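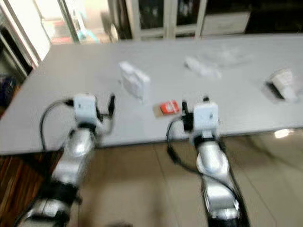
Unit 7: Household manipulation, current limits
Notes by Femke Geerts, 1/22/25

Clearing a table remains a research task. A person sorts small boxes and cups without planning; a two-arm system has to solve perception, grasp choice and arm coordination for each item.

Known problem areas:
Thin or translucent packaging — depth readings are unreliable.
Cups on their side — grasp pose changes with orientation.
Motion blur in head-camera images during fast moves.
Cables on the wrist, which limit rotation.

Reported success rates mean little without the test conditions. A policy trained on 2,000 demonstrations in one kitchen may fail in the next.

Reading: Whiteley, chapter 26, sections on regrasping. Skip the Moroz appendix.

Exercise: define "cleared" for a table so that two graders would agree.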